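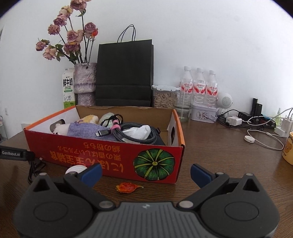

My sister asked me last month when she can buy a robot that tidies up, and I gave her the long answer, so now you get it too (sorry!).

I've been following household robots for 13 years, and the demos have gotten really good. Zlata Kravets at Fundotar showed me one in July that folded a dish towel, put it in a drawer and shut the drawer. I clapped. Then I asked if it could sort out a junk box and she laughed at me - kindly, but she laughed.

A towel is a towel. The stuff on a desk is a plush toy next to a charging cable next to a drawstring pouch next to a scrap of tissue, and each one wants a different kind of grip. Squeeze the toy and it's fine. Squeeze a dried rose like that and you've got crumbs. Cables are the worst of the lot, because you pull one end and three other things come along for the ride.

And that's only the hand part! Somebody still has to decide whether the tissue is trash or wrapped around something you care about. I get that wrong in my own house.

Shops are further along, I think. Orest Shevchuk runs packing at Vanico and has two arms filling boxes on the late shift, with a person nearby for the jams. He told me they need help more than 20 times a night, mostly with soft bags that sag when they're lifted. He likes them anyway. They don't mind the late shift, and his crew does.

So what did I tell my sister? Floors, yes, buy the thing. Dishes, maybe in 5 years if you're rich and own sturdy plates. Desks and shelves and that drawer with the batteries in it, keep doing them yourself for now, or do what I do and close the drawer.

If you've had one of these machines at home or at work, write and tell me what it dropped. Urho Vuorinen already sent me a great one about a bag of rice, and I'll run it next time if he lets me.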